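In defence of the dinner candle
By Iveta Vávra
07/11/2023

We had a power cut in Berwood last November, and I have been thinking about it ever since, which tells you something about how little happens in Berwood. It lasted one evening. The cooker went off halfway through a tray of potatoes, the telephone died, and my husband went round the kitchen drawers with his hand out in front of him like a man feeding a horse, until he found the candles.

What I remember is how long we stayed at the table. Normally we are up and scraping plates before the last person has finished, and somebody has gone to look at a screen, and the big ceiling light shows up every crumb. That evening we sat for ages over half-cooked potatoes and some cheese, and my mother-in-law told us the whole story of her first job at the Procházka bakery, which I had only ever heard in bits (there was a great deal about a bicycle).

So I have become a bit of a bore on the subject. I think we ought to light candles on ordinary evenings, with soup, with leftovers, with beans on toast if that is what there is. We have let them become a thing for birthdays and restaurants and people who are trying to impress each other, and the rest of the year they lie in a drawer going slightly bent next to the string.

My sister tells me this is all very well for someone without small children, and she has a point. Keep them well away from little hands, and curtains, and the cat, and do blow them out before you leave the room. She also says it's an extravagance. Well, I bought a box of 100 plain ones and we are still working through it, and I can think of plenty of sillier things I have spent money on, starting with the bread machine.

I don't want scented ones, by the way. Vanilla has no business near a stew. Just a plain, thin candle, in whatever holder you have, or an egg cup with a bit of foil round the bottom. Try it tomorrow with whatever you were going to have anyway, and turn the big light off, and see who is still sitting there at nine o'clock. 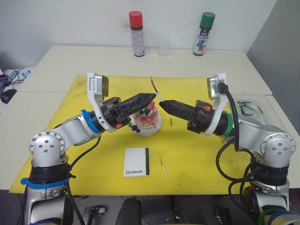

A thin candle with a white shaft, held over a yellow mat.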